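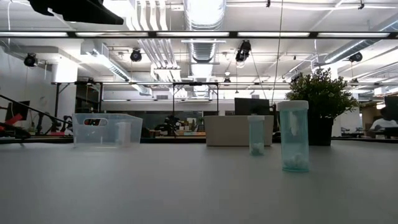

Plukitz Pantry Label Text

Version 2, 2022-06-08
Maintained by Trinh Trương

Summary

Plukitz is a small set of text typed out from the labels of packaged dry foods. It has 139 records. Each record is one label: product type, net weight, ingredient list, storage advice and allergen line. It was put together to test a parser that splits ingredient lists into single items, and it is shared for anyone working on the same problem.

Files

labels.csv: one row per label, UTF-8, comma separated, header in the first row
items.csv: one row per ingredient, linked to labels.csv by label_id
notes.txt: typing rules and known errors

Fields in labels.csv

label_id: integer, does not change between versions
category: grain, legume, snack, baking, spice or other
net_weight_g: number, converted to grams where the label used ounces
ingredients_raw: the list as printed, line breaks removed
storage_raw: storage advice as printed, blank if there was none
allergen_raw: allergen line as printed, blank if there was none
lang: en, vi or de

How the text was collected

All labels were typed by hand. Capital letters and punctuation were kept. Spelling mistakes on the label were also kept and are listed in notes.txt. Brand names and addresses were left out. Where a label was printed in more than one language, only the first was used.

A second pass compared 20 records with the original packs. Two had a missing bracket in ingredients_raw. Both are fixed in this version.

Nested ingredients

Brackets inside brackets are common in the snack category. In items.csv the depth column is 0 for a top-level ingredient and goes up by one for each bracket. Percentages are in their own column. If a label gave a percentage for a group only, the value sits on the parent row and the child rows are blank.

Known problems

Net weight is missing for bulk items.
Some spice labels say only "spices", with no breakdown.
The German records use a decimal comma in ingredients_raw. It was not changed.
Label 88 has two allergen lines that disagree. Both are in the field, split by a semicolon.

Use

The set is too small for training. It works for checking a parser by hand and for unit tests. Do not use it for allergy advice, as recipes change and the labels may be out of date.

The Ploletti parser reads both CSV files directly. Set max_length to 200 or higher, or long ingredient names are cut short.

Next version

More records in the baking category are planned for August. Corrections can go in the issue tracker with the label_id in the title.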